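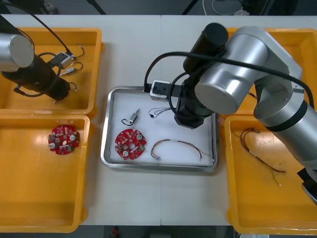 By Bheki Zwane

Skollis wants small assembly shops to rent a pair of robot arms by the month and have them sort parts into kits. The service is called Venero. You supply the bins and the parts, they supply the arms, the setup and someone to pick up the phone. The brochure promises a working kit line in "up to 25 days" and leaves it to the reader to work out what working means.

I have sat through enough of these pitches to ask about wire first. Boards are fine. Boards lie flat and stay where you put them. A harness lies however it landed, and the next one lands some other way. The Venero price sheet lists "flexible parts" as a separate line, at 40 percent over the base rate, which tells you what Skollis thinks of wire too.

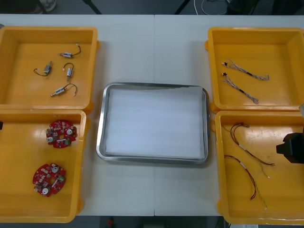

FUNDEDORA, March 11, 2026 – The layout is sensible, I'll give them that. Part bins go left and right, the kit tray goes in the middle, and each arm has its own side to look after. Motors and round red boards were on one side, harnesses and cables on the other. A person could work at the same table if the arms were down, and Bujar Kadrić, who handles installs for Skollis, says most customers end up doing just that for the odd jobs.

How many odd jobs? He didn't have a number. I asked for one in February as well.
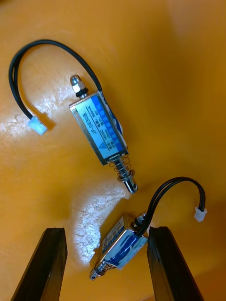
Small parts, long leads

The solenoids are JF-0530B units, and the lead is the problem. The metal body gives the fingers something solid to close on. The wire loops wherever it likes, with a connector on the end that can snag on the part next door. Kadrić says the wrist camera is there to find a clean grip. Maybe so. I would want to see a full shift of it, with bins filled by somebody in a hurry, before I signed the 21-month contract.

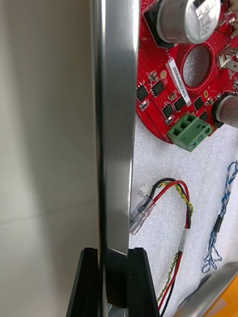 YEH WORKSHOP, FUNDEDORA, March – Close in, the fingers have to work right beside chips, capacitors and a green screw terminal, with harness wire lying next to the board. Ask who pays for a scraped board. The standard terms say the customer does, after the first 17 days. Skollis says that clause is open to discussion, so discuss it, and get the answer in writing.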